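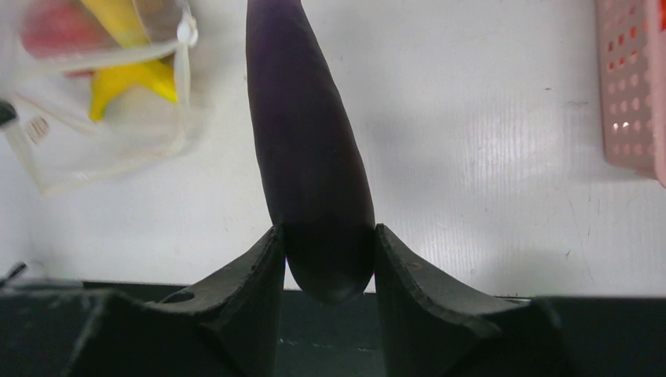
November, 6:40 am
By the Goodall Street diarist

Up since four. Couldn't sleep because of the water bill. $3098. For a house with two people in it and one of them travels. I read it standing up in the hall yesterday with my coat still on, then read it again at the kitchen table in case the light was better there. Same number.

Called Jirnalus as soon as they opened. On hold through all my coffee. The hold music is a piano thing that stops right before the good part and starts over. Finally got a person, very polite, and she says the meter shows nearly 4000 gallons in one day, and then more or less that again for a while. I said where would I put it. She said it could be a toilet.

It's not a toilet. I put food coloring in both tanks last night, blue upstairs and red down, and left it alone like you're supposed to. Clean bowls this morning. Then I turned off every tap and went out in my robe with a flashlight to look at the meter and the little dial was going round. Slow but going. So something is leaking between the street and the house, and I've been walking over it every day to get the mail.
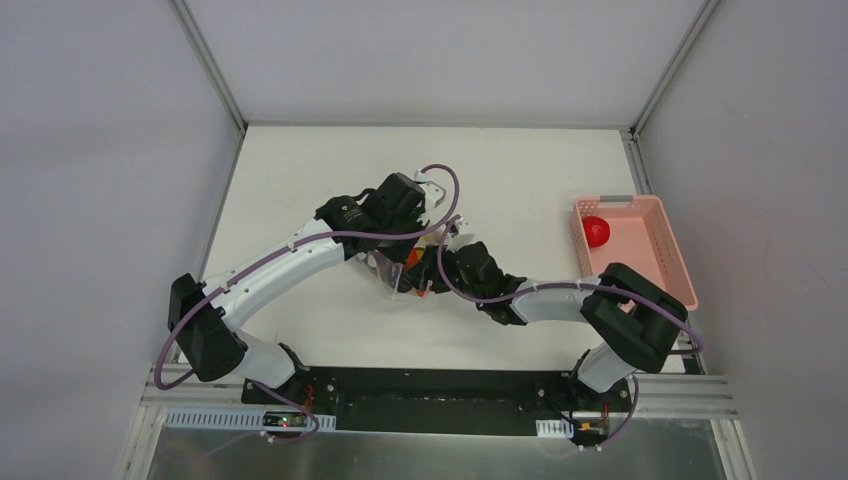 9:15. The yard is no help. It rained half the week so everything squishes. There's one patch by the maple that's greener than the rest, but it was green in August too, I think? Wish I'd paid attention. Dug a little hole with the bulb planter and it filled up, then dug another one by the fence to compare and that filled up too. So I have two holes.

The plumber can come but not till after lunch. $208 to come out and listen, then whatever it is after that. Said yes. What else am I going to say.

11:30. Walked next door to ask about theirs. Turns out the whole row was put in the same summer, same pipe, gray plastic stuff that splits when the ground shifts. They had theirs dug up two years ago. They never mentioned it! We talked about the fence for an entire evening and it never came up. They did lend me a leak finder, a Nerkus, looks like a stethescope glued to a transistor radio. You stick the spike in the ground and put on the headphones. I heard a bus. I heard myself breathing. Near the maple I heard a hiss and got very excited and then moved over to the driveway and the hiss was there as well.

Back on with Jirnalus at noon to ask about the leak adjustment. I had the form printed and filled in, both sides, with a photo of the meter clipped to it.

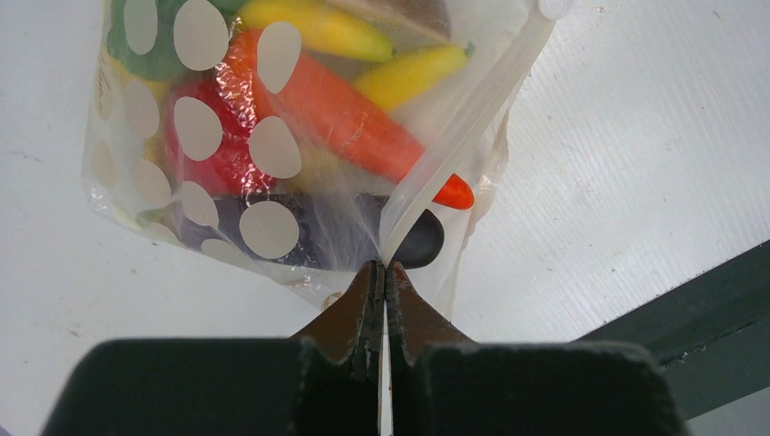 You've got the old form, the man on the phone told me, and anyway they can't open an adjustment until there's a repair receipt with a date on it, and the receipt has to say service line, it can't just say leak. He was nice about it. He said people get sent back for that all the time. So now I know what to tell the plumber to write. Put it on a sticky note on the front door so I don't forget.

2:50. Plumber here and gone. Took him ten minutes with proper gear. It's not the maple at all, it's under the walkway, second slab from the step, a split in the fitting where the old pipe meets the new. He'll dig tommorow. $686 if it's only the fitting, and he won't guess at the rest till he sees it. Turned us off at the street, so no water tonight. I filled the pots, both buckets and the bathtub before he did it, and then of course needed a shower.

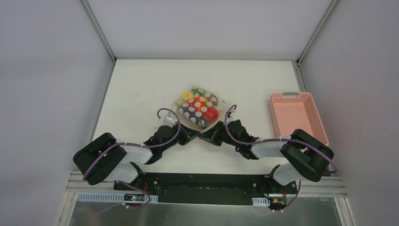 7:30 pm. Heated water on the stove and washed at the sink like my grandmother. Fine. Leftover soup out of paper bowls. Went out with the flashlight one more time and the dial is dead still, first time since I started looking. Stood there longer than I needed to – cold feet, slippers soaked.

Still owe the $3098 until they say I don't. Called the bank about moving some money just in case. Dad would have checked that meter every month, he had a notebook for it in the garage. I should look for the notebook. Need to call work early and say I'll be in late. Need cat litter. Fill in the two holes.

Comments (4)

Anonymous
Same thing happened to us over in Grallska. Send the receipt certified mail and keep a copy. Ours got "lost" the first time.

Anonymous
Ask them to average your last year of bills while the claim is open. They won't offer it but they'll do it if you ask.

Anonymous
Gray pipe here too. Going out to look at my meter right now, thanks a lot

Anonymous
Did the adjustment go through in the end? We're waiting on ours and the phone line is hopeless.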